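Subject: Re: [kourkoulas-users] thin objects on patterned cloth, and the new line filter
Date: 31 August 2025

Hi all,

Good news first: the line filter is merged, and it works far better than I dared to hope when I posted the first patch in March. If you build from the main branch you already have it. It is off by default, so set line_filter to "lattice" in your config to try it.

For those who missed the start of this thread, the trouble is long, thin things lying on cloth with a printed grid. Kourkoulas finds thin objects by looking for pairs of edges that run close together and stay parallel for a while. A wooden stick gives you that. So does every single line of a printed grid, many times over, and because the wrist camera has such a wide lens, the grid lines bend. A straight-line test won't throw them out. The old code gave us a beautiful, confident set of objects, most of which were tablecloth.

The frame I keep coming back to while tuning is the one below. The grid is gray and white, there are sticks at several angles, one of them has a blue and white striped tip, and the container is a bit smeared from motion. One stick comes down between the fingers, right where the planner most wants an answer.

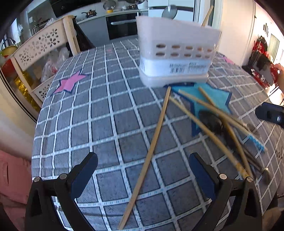 Another list member wrote in reply to the first patch:

----- Quoted message -----
I like the idea but I don't trust the undistort step. You fit the lattice once, on the corrected image, and then you assume that anything on the lattice is print. Two things bother me.

First, cloth is never flat. It has folds, it sags, it gets dragged when somebody picks something up. Your lattice will be right in the middle of the view and wrong toward the sides, and that is where the fingers are.

Second, what happens to a stick that happens to lie along a grid line? As far as I can tell from the patch, it vanishes. For my use that is worse than a false hit. A false hit costs me one wasted grasp. A missing stick means the sorting task never ends, because the planner thinks the surface is clear.

Also, please don't forget those of us who run Lamier on top. It reads the confidence values, and if you change what they mean, all of our thresholds are off.
----- End of quoted message -----

All three points were fair, and the version that got merged looks very different thanks to them. Let me take them in order.

On cloth that isn't flat: there is no single lattice any more. The filter now starts from a small patch near the center, fits the grid there, and grows outward one cell at a time, letting each cell bend a little compared to its neighbor. If the fit gets bad it stops growing and marks the rest as "unknown". In unknown areas nothing is thrown away, you just get the old behavior. I was sure this would be too slow. It isn't! The growing step is cheap once the first patch is good, and we can reuse the last frame's grid as the starting guess.

On sticks that lie along a grid line: you were right, the March patch ate them. The new one compares width and color along the line before it removes anything. Printed lines keep the same width from cell to cell. A stick covers the line and usually spills over to one side. It also covers whatever else is printed there, and that turned out to be the best clue we have. Our cloth has small blue marks along the white lines, and if those marks go missing for a stretch, something is lying on top of them. It feels a bit like cheating, so it is a separate option (use_print_marks) and the numbers below were made with it off.

On confidence: I left the meaning of the old field alone. There is a new field called support, which says how much of the object's length was seen clear of the print. Lamier ignores fields it doesn't know, so nothing should change for you until you want it to.

Now the test. I ran the old and new code over the 235 clips in the Okalton kitchen set, all hand-held gripper, all with the wide lens. With the old code, 9 clips came through with no phantom sticks at all. With the filter on, most of the set does. I want to clean up the labels before I post a proper table, as I found several where the labeler (me) had drawn the box around a grid line. So I can hardly blame the software.

What still goes wrong is more interesting, and I would love help with it.

Stars. The cloth has big printed stars with dark blue outlines, and an outline is also two close, parallel edges. The arms are short, so the length test gets rid of most of them, but on the large light blue star an arm can be long enough to pass when it is near the camera. Right now I drop anything under 25 pixels and hope. A better idea would be to look for the corner: sticks don't turn sharply, star outlines do.

Dark things under other dark things. In the next frame there is a black spoon on the star, and more black items tucked partly beneath it toward the right finger. The finger is black as well. The segmenter melts all of that into one large object with a gripper attached. The finger mask helps only as far as the calibration is right, and on a hand-held tool the fingers open and close, so the mask has to follow the opening width. I have a moving mask in a branch. It is ugly but it runs.

Clear plastic. I don't have anything to offer here. There is what looks like a transparent spoon at the right side of the same frame, and neither version finds it. The grid filter may in fact be the way in, because a clear object bends the lines behind it, and we now have a very good idea of where those lines should be. Someone please steal this idea. I mean it.

The holes in the container. Two rows of round holes with brown shapes showing through them make the thin-object finder quite excited. For now I suggest masking the container by hand if it doesn't move in your setup.

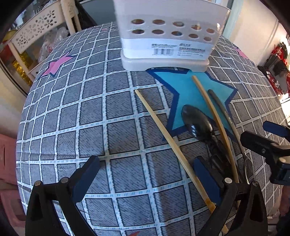 Gripper open, black spoon and chopsticks ahead of it, white container at the back.

A few notes on planning, since people asked off list. The grasp planner doesn't use support yet. My plan is to let it rank candidates by support first and distance second, so that it goes for the stick we are surest of and leaves the tangled ones until later. Picking things up changes the picture so much that it makes sense to look again after each grasp anyway. What I am less sure of is the approach angle. With a chopstick that crosses another one, closing the fingers straight across the top one is fine on paper, but the pads are wide and they will catch the lower one too if the crossing is close. Does Lamier have a way to mark a stretch of an object as "don't grasp here"? I looked through the docs and couldn't find one. If it doesn't, I could cut the object into segments before handing it over, though that seems like a hack that would come back to bite us.

Calibration: please redo yours before you report a bug. The growing step is forgiving, but it can't rescue a lens model that is wrong in the center. The little tool in scripts/check_grid draws the fitted lattice over a live view, and you will see in a second whether it sits on the print or floats next to it. (It's also oddly fun to wave the gripper around and watch the grid stick to the cloth. I lost most of an evening to it.)

If you have footage on other patterned cloth, stripes or checks above all, I would be very glad to have it. Everything I have tested is grid and stars. Stripes worry me, because with lines in only one direction there is nothing to fix the lattice in the other, and I expect the cells to slide. Short clips are fine, and raw frames are better than undistorted ones.

I'll bring the moving finger mask to the Illville meetup if it survives a rebase, and otherwise it goes up as a draft patch with a warning at the top. To the person who wrote the message quoted above: would you be willing to run your sorting task with the filter on and print marks off, and send me the logs for the runs where it stops early? Those are the cases I can't produce here.

Happy picking,
the line filter maintainer

_______________________________________________
kourkoulas-users mailing list
To unsubscribe, send a message with the word unsubscribe in the subject line.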